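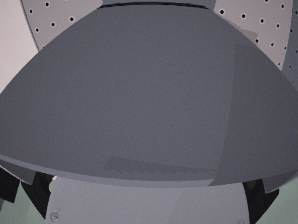 How to work out the price in a takeover offer

Step 1. Find the offer terms

Start with the offer announcement and ignore the press coverage for now. The terms are normally on the first or second page, under a heading such as "Summary of the offer" or "Consideration." Write down four items:

The cash amount per target share.
The number of bidder shares offered per target share, if any (the exchange ratio).
Any deferred or conditional payment.
Whether target shareholders keep the next dividend.

The worked case on this page uses Zirnent, a listed pump maker, as the target and Stondia as the bidder. Stondia offers $9.00 in cash plus 0.25 of a new Stondia share for each Zirnent share. Zirnent shareholders do not receive the next dividend.

Step 2. Value the share portion

Multiply the exchange ratio by the bidder's last closing price before the announcement. Stondia closed at $20.00.

0.25 x $20.00 = $5.00

Add the cash.

$9.00 + $5.00 = $14.00 per Zirnent share

This is the headline value. It moves every day with the bidder's share price. If Stondia falls to $18.00, the offer is worth $13.50. Some offers include a collar, which adjusts the ratio if the bidder's price leaves a set range. Check for one before you go further.

Step 3. Count the target's shares

Use the diluted count. Basic shares in issue appear on the cover of the annual report, but options and share awards usually vest on a change of control and have to be paid for as well.

Zirnent has 156 million basic shares. It also has 8 million options with a strike price of $7.00. Apply the treasury stock method:

Cash received on exercise: 8 million x $7.00 = $56 million
Shares that cash would buy at the offer price: $56 million / $14.00 = 4 million
Net new shares: 8 million - 4 million = 4 million
Diluted count: 156 million + 4 million = 160 million

Leave out any options with a strike price above the offer price. They have no value at this price, although they may have some if the offer is raised.

Step 4. Calculate equity value

160 million x $14.00 = $2,240 million

This is what Stondia pays for the shares. Newspapers often call it "the size of the deal." It does not include debt.

Step 5. Calculate enterprise value

Add debt, lease liabilities, minority interests and any pension deficit. Subtract cash. Take all of these from the same balance sheet date.

Equity value: $2,240 million
Debt and leases: $860 million
Minority interests: $40 million
Pension deficit: $160 million
Less cash: $300 million
Enterprise value: $3,000 million

Cash held by a subsidiary with outside shareholders may not be fully available to the buyer. If the notes to the accounts say that it is restricted, do not subtract it.

Step 6. Calculate the premium

Divide the offer price by the undisturbed price and subtract one. The undisturbed price is the last close before the market had any reason to expect a bid. That may be weeks before the formal announcement.

Zirnent closed at $11.20 on the day before the announcement and at $10.00 on the day before the first press report.

Against the announcement price: $14.00 / $11.20 - 1 = 25%
Against the undisturbed price: $14.00 / $10.00 - 1 = 40%

Use the second figure when you compare one deal with another. Bidders quote whichever date suits them, so record the date next to the percentage.

Step 7. Calculate the multiple

Divide enterprise value by EBITDA for the last 12 months. Zirnent reported $250 million.

$3,000 million / $250 million = 12.0x

If EBITDA is stated after the new lease rules, lease liabilities must be in enterprise value. If it is stated before them, take the leases out. Mixing the two is the most common error in published deal tables.

Common problems

Two share classes. Value each class at its own offer price, then add the results.

Partial bids. If the bidder already owns a stake, as Ververidis did when it bought out the rest of Ceteck, calculate equity value for all the shares first. Then multiply by the percentage being acquired to get the cash outlay. The multiple is always based on 100% of the company.

Foreign currency. Convert at the spot rate on the pricing date. Do not use the average rate from the annual report.

Convertible bonds. If the conversion price is below the offer price, treat them as shares and remove them from debt. Never count them in both places.

Text and worked case by Till Ostermann. Last revised in August, when the pension line was added to Step 5.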